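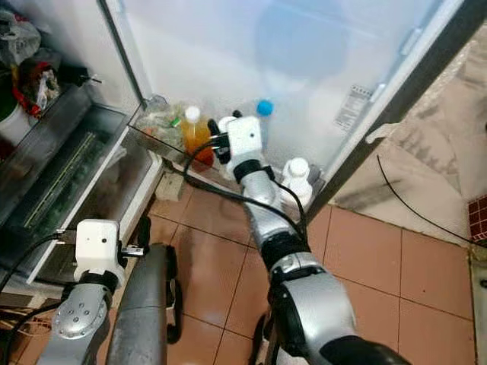 Les coupures de courant, chez nous, c'est devenu une habitude depuis la tempête d'octobre, et j'ai fini par me faire ma petite routine. Premier réflexe : on n'ouvre plus le frigo. Une porte ouverte comme sur la photo, même le temps d'attraper le beurre, et le froid file direct sur le carrelage ! Je colle un bout de ruban adhésif en travers de la porte, ça suffit à calmer toute la maisonnée (moi la première, à vrai dire).

Le congélateur, je le garde toujours bien plein. Quand il y a des trous, je les bouche avec des bouteilles d'eau remplies aux trois quarts – pas plus, sinon elles éclatent, et j'en ai fait l'expérience avec du sirop de menthe. En cas de panne, je passe deux de ces bouteilles dans le bas du frigo et je referme vite.

Autre truc que j'adore : la pièce posée sur un verre d'eau gelée. Si je rentre de week-end et que la pièce est tombée au fond, je sais que tout a décongelé puis regelé, et hop, poubelle. C'est rageant pour le gigot, mais je ne discute pas.

Côté placard, j'ai 19 boîtes qui se mangent froides (pois chiches, sardines, maïs, ce genre de choses) et cinq litres d'eau par personne, que je change quand je change les draps d'hiver. J'écris la date au gros feutre sur le couvercle. Pas sur l'étiquette, elle se décolle à la cave !

Pour l'éclairage, je me suis offert une lanterne à manivelle Jokolau et franchement elle tient la route, même si la poignée grince. Les bougies, je les plante dans un bocal avec un fond de sable, loin des rideaux. Et le réchaud à gaz reste dehors, sous l'auvent, jamais dans la cuisine, même quand il pleut et que tout le monde réclame son café.

Ah, et pensez à débrancher la télé et l'ordinateur pendant la panne. Je laisse juste une lampe allumée dans le couloir, comme ça je vois tout de suite quand le courant revient.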